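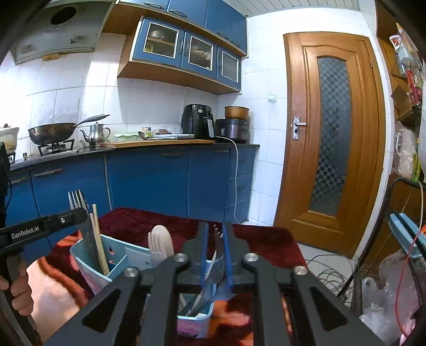
A utensil caddy is an open container with two or more compartments that keeps forks, spoons, chopsticks and other eating tools standing upright or lying in rows, so you can grab one without opening a drawer. I've been writing up kitchen storage for this site for a while now, and it's still the entry I get the most mail about (I have 62 messages saved in a folder!). The light blue one with the pink and purple printed panel is a good specimen to start with: the divider gives a pair of wooden chopsticks their own section alongside a metal fork, and the beige fork and spoon stand together nearer the middle. I'm very fond of that arrangement, because you can tell a lot about what a household eats just by peeking in.

Names
People call it a caddy, a cutlery basket, a flatware holder or a silverware crock, and I've heard all four in the same kitchen. I use "caddy" for anything with dividers and "crock" for a plain round pot. The Drerneo catalog lists its models as "table baskets," a phrase I'd never say out loud, but it does turn up on store labels, so I'm including it.

Materials
Plastic is the everyday choice. It's light, it doesn't chip the sink, and it comes in every color you could want. Ceramic looks lovely and weighs a ton. My own Lillov crock has survived two moves and one very excited dog, but I wouldn't carry it out to the yard full of spoons. Wire baskets dry fastest, though thin chopsticks slip right through the gaps, which drives me up the wall. Bamboo is pretty, but mine got dark spots on the bottom by February and I gave up on it.

Sorting
There are two camps. One sorts by type (forks here, spoons there) and the other sorts by material, with metal in one section and wood or plastic in the next. I was a type sorter for years and switched after I bought a Pfeiffer caddy with one wide compartment and two skinny ones. Forks are the troublemakers either way. Stand them tines up and they're easy to spot, but you poke your knuckles; stand them tines down and they all look like spoons until you pull one out. I go tines up and reach slowly. 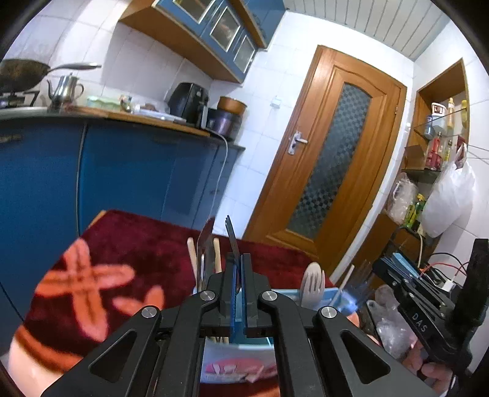 Care
Crumbs and drips collect at the bottom, so take everything out and wash the caddy itself every week or so. A bottle brush gets into the corners. Let the utensils dry all the way before they go back in, wooden handles especially. If you keep yours on a cloth, slip a saucer underneath, or the drain holes will leave a ring.

Sizes
My Brakard caddy holds 12 place settings if you pack it tight, but drawing one fork out of it brings three friends along. For a small table I'd go with half that and keep the extras in a drawer.

Last updated November 28, 2021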